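Honusix arm cell, Patton bench
Software pre-run checklist, PC disassembly task
Inspected by: Notburga Danzer
Reviewed by: Gion Rainer
Month: November

Marks: OK / FIX / N/A. Comments are mandatory for FIX and apparently irresistible for OK.

1. CONTROL

1.1 Controller build matches the tag on the release sheet. OK
Matches after I updated the sheet. Please update the sheet yourselves.

1.2 Speed cap loaded for enclosed work. OK
Read back from the controller, as opposed to from the config file, which has been wrong before and was very confident.

1.3 Force threshold trips on a foam block, both directions. FIX
Trips going down. Going sideways it thinks about it first. Trygve Boström suspects the filter window, set to 12 samples; he wants 9. Retest before anyone goes near a drive cage.

1.4 Watchdog stops motion when the planner process is killed. OK
Killed it 2 times, stopped 2 times. Satisfying.

1.5 Hand-guiding mode drops out on E-stop and stays out after reset. OK

2. PERCEPTION

2.1 Wrist camera calibration loaded, and it belongs to this wrist. OK
The file is still named "final_final". I have no further comment – that was the comment.

2.2 Cable class switched on in the segmentation model. OK
It was off last time. The arm regarded a wiring loom as free space, and Leonardo Russo regarded the arm as his problem.

2.3 Thin cables kept as obstacles after depth filtering. FIX
Flat and bright cables survive the filter. Thin black ones vanish against dark metal. Until this is fixed, use the hand-drawn keep-out volume and don't argue with it.

2.4 Finger links masked out of the depth cloud. OK
The planner no longer tries to avoid its own hand.

3. PLANNING

3.1 Case model loaded for the unit on the bench. FIX
Loaded model was the Hauser tower. Unit on the bench was not a Hauser tower. Burgi Pfister is adding a prompt that asks, which everyone will click through.

3.2 Retreat path checked from every grasp pose. OK
Straight out along the approach, no wrist flips inside the case.

3.3 Person-in-cell flag pauses autonomous motion. OK
Tested from the right and left sides of the bench. Sleeves and bare arms both detected.

4. TOOLING AND LOGS

4.1 Joint, force and image streams share one clock. OK

4.2 Disk space for a full session. OK
Only because I deleted the Trondham demo recordings. If you wanted them, you had all summer.

4.3 Replay viewer opens the last log without a restart. FIX
Opens on the second try. Listed as "known", a word doing a lot of work in our tracker.

RESULT
Hand-guided runs permitted. Autonomous runs on hold until 1.3, 2.3 and 3.1 are closed. 4.3 can wait, as it always has.
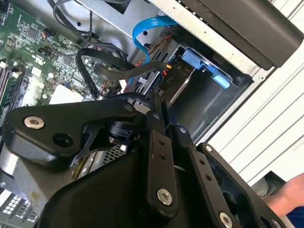

Ref. 2.3: gripper in the open case, with blue, flat black and thin black cables near the drive cage.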